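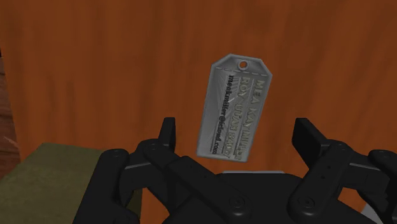
Simulated view: metal tag between the open fingers, not grasped.

Leemans two-finger gripper, simulation model

The package contains the finger linkages, palm housing and contact settings for use in Drivport. It is meant for checking a pick before the cell is released to run at full speed. Order number 1895.

Good practice for thin parts

Keep the fingers fully open until the part lies between both tips. Close at reduced speed and set the force limit for the weakest part in the batch. The default limit is 55 N.

Tags and labels with a hole should be held on the solid section. Engraved faces count as finished surfaces - use soft pads on the real tool if the fingers will touch them. Where a part carries a name or an e-mail address, treat saved views as personal data under your site rules and replace the text before passing them on.

A simulated pick does not replace the risk assessment for the installed cell. Record the model version, the force limit and the name of the person who approved the run. Repeat the check after any change of finger, pad or part.

Supplied as a single archive, 243 MB. Licence for 3 workstations. Pad sets are listed separately under Indar.

Technical contact: Arnout Wuyts
Page revised 12/30/22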